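초청 연사 비자가 거절됐는데 행사를 어떻게 해야 할까요

Lâm Trương
지역: Grendstead
분류: 비자·입국 > 초청/행사

안녕하세요. 동네 토론 모임에서 행사 잡무를 맡고 있습니다. 맡았다기보다는 지난번 회의에 늦게 갔더니 제 이름이 적혀 있었습니다.

6월에 해외 연사 한 분을 모시고 강연회를 열 예정이었는데, 금요일 오후 4시 50분에 비자 거절 통지가 왔습니다. 관공서가 나쁜 소식을 보내는 시각은 어느 나라나 비슷한 모양입니다. 통지서는 두 장이고, 거절 사유는 '체류 목적 및 신청인의 공개 발언에 관한 우려'라는 한 줄입니다. 나머지는 전부 조항 번호입니다.

짚이는 데가 없지는 않습니다. 연사가 작년에 이민 정책을 두고 온라인에 꽤 거친 글을 올렸고, 지역 신문에 그 글이 인용된 뒤로 행사를 취소하라는 메일이 저희 쪽에도 왔습니다. 저도 그 글에는 동의하지 않습니다. 모임 안에서도 부르지 말자는 쪽과 불러서 따져 묻자는 쪽이 갈렸고, 표결까지 해서 부르기로 한 겁니다.

표는 100장 팔렸고 대관료 800은 이미 냈습니다. 장소는 Plisance 홀이고, 계약서에는 '주최 측 사정에 의한 취소 시 환불 불가'라고 되어 있습니다. 정부가 연사를 못 들어오게 한 것도 주최 측 사정인가요? 홀 담당자는 그렇다고 합니다. 아주 밝은 목소리로요.

궁금한 건 이렇습니다. 이의신청을 초청한 쪽에서 할 수 있는지, 화상으로 강연하면 또 다른 허가가 필요한지, 표 산 분들께는 뭐라고 해야 하는지.

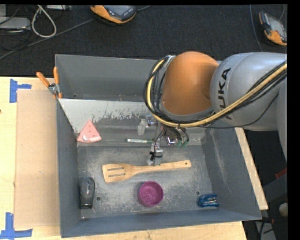

KUKA 로봇 팔과 회색 금속 통

참고로 변호사 상담은 다음 주에나 잡힌다고 합니다. 그 전에 제가 하면 안 되는 일이라도 알려주시면 감사하겠습니다.

Nimal Haque
활동 등급: 단골

비슷한 일을 두 번 겪었습니다. 한 번은 풀렸고 한 번은 안 풀렸으니 승률은 보시는 대로입니다. 저는 변호사가 아니고, 행사 접수대에 오래 앉아 있던 사람입니다.

우선 이의신청부터요. 제가 겪은 경우에는 두 번 다 신청인 본인, 그러니까 연사가 내야 했습니다. 초청 단체는 의견서를 붙이는 정도였고요. 통지서의 그 조항 번호들 사이에 불복 기한이 숨어 있을 겁니다. 보통 제일 작은 글씨입니다. 기한은 통지서 날짜부터 세는 곳도 있고 받은 날부터 세는 곳도 있으니, 연사에게 통지서 원본과 받은 메일을 그대로 보관하라고 하세요. 상담이 다음 주라도 기한 하나만은 오늘 확인하시고요.

의견서에는 표현의 자유가 얼마나 소중한지 길게 쓰지 마세요. 저희가 첫 번째에 그렇게 썼다가 아주 정중한 답장과 함께 떨어졌습니다. 두 번째에는 행사 순서, 사회자 이름, 반대 토론자가 누구인지, 질의응답을 어떻게 운영하는지, 안전 계획이 뭔지만 건조하게 적었습니다. 읽다가 졸릴 정도가 좋습니다.

화상 강연은 입국이 아니니 비자 문제는 걸리지 않는다고 들었습니다. 다만 발언 내용에 적용되는 법은 화면으로 한다고 사라지지 않습니다. 이 부분은 꼭 상담 때 물어보세요. 그리고 홀 계약서에 프로그램 변경 조항이 있는지 보세요. 취소가 아니라 변경이면 대관료를 살릴 여지가 있습니다. 밝은 목소리 말고 서면으로 답을 받으시고요.

표 산 분들께는 빨리, 짧게 알리세요. '비자가 거절되어 현장 참석이 어렵고, 진행 방식은 언제까지 다시 안내한다. 원하시면 환불한다.' 이 정도면 됩니다. 정부 욕도 연사 욕도 넣지 마세요. 그 메일은 반드시 신문사로 갑니다.

마지막으로, 지금 하면 안 되는 일. 연사에게 관광 목적으로 다시 신청해 보라고 권하지 마세요. 다들 한 번씩 떠올리는 묘안인데, 강연하러 오면서 관광이라고 쓰면 허위 기재 문제가 됩니다.

Vandoda
활동 등급: 새싹

그런 사람을 왜 부르나요. 거절될 만하니까 거절된 거죠. 그 돈으로 동네 사람들끼리 밥이나 드세요.

Khổng
활동 등급: 일반

윗분 말씀은 답변이라기보다 식단 제안 같아서 제가 조금 보탭니다.

지역구 의원 사무실에 연락해 보세요. 결정을 뒤집어 주지는 않지만, 거절 사유를 더 구체적으로 알려달라고 담당 부처에 문의는 넣어 줍니다. 저희 때는 한 줄짜리 사유가 세 줄이 되어 돌아왔습니다. 별것 아닌 듯해도 그 두 줄 덕에 의견서에 쓸 말이 생겼습니다.

표를 판매 대행사에서 파셨으면 환불 수수료를 누가 내는지도 먼저 보세요. 저는 공지부터 보내고 약관을 나중에 읽었습니다. 순서를 바꾸시길 권합니다.

Lâm Trương (글쓴이)

감사합니다. 통지서를 다시 보니 기한이 정말 제일 작은 글씨로 있었습니다. 연사에게 전달했고, 홀에는 프로그램 변경이 되는지 메일로 물어봤습니다. 의원 사무실은 월요일에 전화해 보겠습니다. 밥 이야기는 모임에 안건으로 올려 보겠습니다.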